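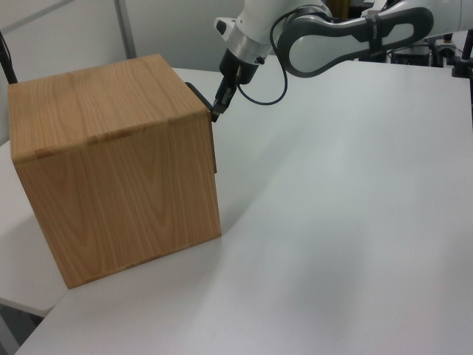 Plain timber boxes are the one thing one reader says she can never find in the shops, and she wrote in to ask whether the Gundo Street swap would have any this time round. Yes! It will, and I'm a bit excited about it.

The swap is back in October at the old Prieto hall, from nine in the morning until the tables are bare (last year that was well before lunch, so set an alarm). It's all storage this time, meaning boxes, crates, trunks, tins, whatever you've got sitting in the garage doing nothing. Bring one, take one. If you've got nothing to bring you can still take something home for $20, and the money goes towards new shelves for the Grutus Lane toy library.

I have a real soft spot for the big square wooden ones with a honey-coloured finish, where the grain goes all swirly on the front. Mine lives at the end of the couch and has been a footrest, a blanket box and, for one very long winter, my desk. A bit of beeswax brings the colour up beautifully, but try a small patch first because I've made one go blotchy and I'm still cross with myself.

Last year 13 tables were filled and $773 was raised, which paid for the puzzle cupboard. I'd love to see us beat it! Drop-offs are at the side door the evening before, between five and seven. Please give everything a wipe out first, and check the bottom for old nails.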